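Kolska teleoperation cell: pre-session checklist
Task: place fruit on plate, remote control
Operator: Kartini Siregar. Checked by: Eylül Erdem

1. Area and emergency stop
1.1 Stop button tested from the operator chair. OK.
1.2 Stop button tested from the observer position. OK. Lead is short; order a longer one before October.
1.3 Table locked, no rocking under hand load. OK.

2. Work surface
2.1 Plate and fruit only within reach of either hand. OK.
2.2 Head view covers the plate and both hands. OK.
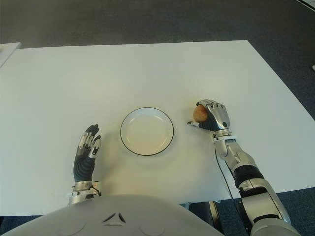 2.3 Cables clear of the forearm joints through full elbow travel. Pass with comment. Re-check after every 100 demonstrations. Count at this check: 600.

3. Grip
3.1 Glove scaling set to the operator's own hand file. OK. Siregar's file reloaded after the Kiklow update.
3.2 Force limit set before first contact. OK.
3.3 Contact with the apple from above: reduce closing speed, do not press toward the table. Comment: wrist view is mostly hand and fruit at this range. Operator to use head view for height.

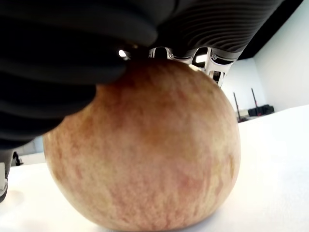

4. Hands and wrist cameras
4.1 Fingertips seated, no play by hand. OK.
4.2 Open-hand pose held before recording starts. OK.

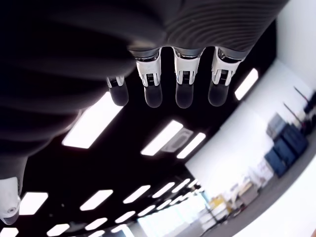
4.3 Exposure locked on both wrist cameras. Not done on the first pass; corrected, demonstration 104 marked for review.
4.4 Clocks matched between head and wrist streams. OK.

Open items: 1.2, 2.3. Cleared for recording. E. Erdem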